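Boards > Robot Learning > Methods and Papers > Success rate drops when I filter out the slow demos

Success rate drops when I filter out the slow demos

Chidubem Mohammed

Hi all, long time reader, first time I've been stuck enough to post. I'm trying to reproduce the filtering result from the Vurberg write-up (the one where they throw away the slowest demonstrations before training and the policy gets better). Mine gets worse, and I've run out of things to poke at.

My setup is one arm, one task: pick up a soft item from the table and put it in a basket. I collected 200 teleoperated demos over a couple of weeks in February, doing all of them myself. Then I sorted by length, dropped the slowest 30, and trained on the rest with the same settings as before. Same number of gradient steps, same image crop, same action chunk size. I didn't touch anything else, I promise.

With everything in, the policy is decent. Not great, but it gets the item in most of the time and when it misses it usually goes back for another try. With the slow ones gone it moves nicer (really smooth, you'd think it was better if you only watched the first few seconds) and then it does this thing at the basket where it comes in over the rim, stops a little too far back, and just sits there with the item still held. Or it lets go too early and the item lands on the rim and rolls off. It almost never recovers.

I checked the loss curves and the filtered run is lower on both train and validation, which made me feel great for one evening.

So is the Vurberg result just specific to their tasks? Or am I filtering wrong? I've seen people say speed is a fine stand-in for demo quality and other people say it's garbage. I don't want to go collect another big batch until I know which it is.

Ognjen Golob

I went through almost exactly this on a bin task, so let me save you a week.

Length isn't quality. Length is a mix of a bunch of stuff: you being hesitant, you being far away at the start, and you fixing a mistake. The first one you want gone. The last one you want to keep, badly, and it's probably sitting in the 30 you threw out. If you cut by total time you cut your corrections, and then the policy has never seen what to do once it's a little off. It drifts, ends up somewhere no demo ever was, and freezes. "Sits there with the item still held" is what that looks like on my arm too.

The loss going down fits. The slow demos are the messy ones, so they're harder to fit, and if your validation set got filtered along with the training set then you're comparing two different exams. Did you hold out the validation demos before or after sorting? If it was after, I'd ignore those curves completely.

What worked for me was going back through the removed ones by hand. Boring, but it's only 30. I put them in two piles: slow because I dithered, and slow because I messed up and then fixed it. Put the second pile back in. For the first pile, don't delete the demo, trim the part where nothing is moving. My idle trimming is dumb as rocks – if the arm and gripper commands barely change for 2 seconds, cut down to a few frames – and it got me nearly all of the speed benefit without losing any coverage.

One warning on that. Be careful trimming near the release. The pause right before you open the gripper looks idle but it's where the arm settles, and if you cut it the policy learns to let go on the move. I'd mark the last bit before any gripper change as off limits. I think your early drops might be something else, though, since you didn't trim anything. My guess would be that the patient, careful placements were mostly in your slow pile.

The other thing I'd look at is where over the basket you were when you let go. Plot the release positions for the kept demos on top of the ones for the removed demos. When I did mine, the fast ones were all bunched up in one corner, because that was the shortest path. The slow ones were spread all over. So the filter had quietly made my dataset narrower in space as well as in time.

My own rig's a basket job too these days, pale squishy thing going into a brown woven basket. Placements toward the back like this one are the ones I had hardly any of after filtering by time.

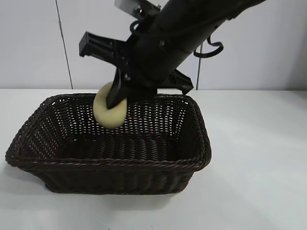 Gripper over the far side of the basket, left of the middle.

As for whether the Vurberg result is real, I believe it for their data. If I'm remembering right they had a whole group of operators, some of them brand new, so slow mostly meant unskilled. You're one person who collected everything. Your slow demos aren't from a worse driver, they're from you having a harder episode. Different thing!

Kustik

+1 to checking the validation split, I got burned by that one.

Also how many rollouts are you running per policy? If it's ten or so you can't tell much. I did 47 each for mine, odd number I know, I ran until dinner on a Tuesday and then stopped. Use the same start positions for both policies and swap between them as you go, so that if the lighting changes it hits both.

I never got time filtering to help on anything fwiw. Just weight the good ones higher and leave the rest in.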